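Fórum Interno Kenis > Organização do Trabalho > Automação e funções
Tópico: Posto de demonstração manual e reafetação do pessoal de embalamento
Respostas: 7

vanderleia.toledo (moderadora)
Terça-feira, 20 de maio

Exmos. colegas,

Na sequência da reunião com as chefias de turno, abre-se este tópico para recolher observações sobre o posto de demonstração manual instalado no âmbito do projeto Wurnov. Recorda-se que os operadores afetos ao posto executam com pinças de mão as tarefas de arrumação de recipientes, e que os registos se destinam ao treino do equipamento automático previsto para a linha de embalamento. A meta acordada é de 1,000 demonstrações válidas até setembro.

Solicita-se que as intervenções se limitem às condições de trabalho e às alterações de funções. As questões salariais seguem pela via habitual.

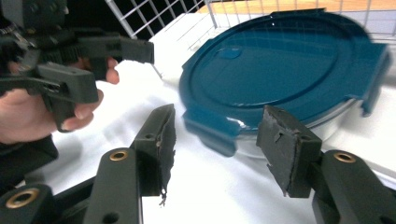
Posto de demonstração: recipiente de vidro com tampa azul-petróleo, junto ao cesto de rede branca.

c_rizzi
Turno da manhã

Agradeço a abertura do tópico. Fui um dos primeiros operadores designados e deixo registadas duas observações.

A primeira respeita às almofadas das pinças. O revestimento escuro das faces interiores apresenta-se esfiapado, com uma tira pendente numa delas. Com as almofadas nesse estado, sou obrigado a apertar mais o punho para segurar o vidro, e ao fim de um turno sente-se no antebraço. Requeiro que se fixe um intervalo de substituição.

A segunda respeita à categoria profissional. Continuamos classificados como embaladores, quando a tarefa consiste em ensinar um equipamento. A descrição de funções deveria refletir esse facto.

w.grabowska
Manutenção

Relativamente ao primeiro ponto do colega Rizzi: as almofadas são fornecidas pela Siltik em lotes de 100 e há existências em armazém. Não recebi qualquer pedido de substituição por escrito. Queiram utilizar o formulário da manutenção, indicando o número da pinça.

c_rizzi
Turno da manhã

O pedido foi feito verbalmente, por duas vezes. Fica agora também por escrito.

vesna_ionescu
Representante dos trabalhadores

Permito-me discordar do enquadramento inicial. Não é possível separar as condições do posto da questão de fundo. Os operadores estão a transmitir ao equipamento a destreza que adquiriram na linha, e ainda não lhes foi comunicado o que farão depois de setembro. Na unidade de Pathirana, a reafetação foi negociada antes do início das demonstrações. Proponho que se proceda aqui do mesmo modo e que nenhum registo adicional seja exigido até haver um documento assinado.

zhiqiang.fan
Engenharia de Processos

Compreendo a preocupação da colega Ionescu, mas não acompanho a proposta de suspensão. Contamos com 265 demonstrações aceites, e 175 aguardam verificação. Uma paragem nesta fase obrigaria a repetir a calibração do posto.

Quanto ao conteúdo funcional, a intenção da Engenharia é manter os operadores mais experientes na supervisão das células e na correção de falhas de preensão. As tampas são o caso mais exigente, pelas abas laterais e pelas superfícies brilhantes, e conviria que cada operador assinalasse as execuções que considera pouco representativas. Esse juízo, por enquanto, não o sabemos automatizar.
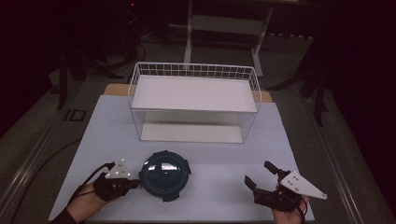 Tarefa com tampa redonda escura. Operador com uma pinça em cada mão; placas triangulares brancas com marcas escuras sobre ambas.

vesna_ionescu
Representante dos trabalhadores

"Intenção" não constitui compromisso. Solicito que a Engenharia indique quantos lugares de supervisão prevê e qual a formação associada. Acrescento uma observação sobre segurança: há cabos pretos ligados às pinças e um outro, comprido, estendido no pavimento cinzento ao lado da mesa. Quem trabalha com as duas mãos ocupadas e a atenção na tampa não olha para o chão. Pede-se calha ou fixação adequada.

w.grabowska
Manutenção

A calha para o cabo do pavimento pode ser colocada entre turnos. Aguardo apenas que a Engenharia confirme o traçado, para não interferir com os trilhos metálicos.

vanderleia.toledo (moderadora)

Registam-se os pedidos relativos às almofadas e ao cabo, que seguem hoje para a Manutenção. A suspensão das demonstrações não está na minha competência e será remetida à Direção, com cópia integral deste tópico. Solicita-se ao colega Fan que apresente por escrito o número de lugares de supervisão previstos. O tópico permanece aberto aos colegas do turno da tarde, que ainda não se pronunciaram.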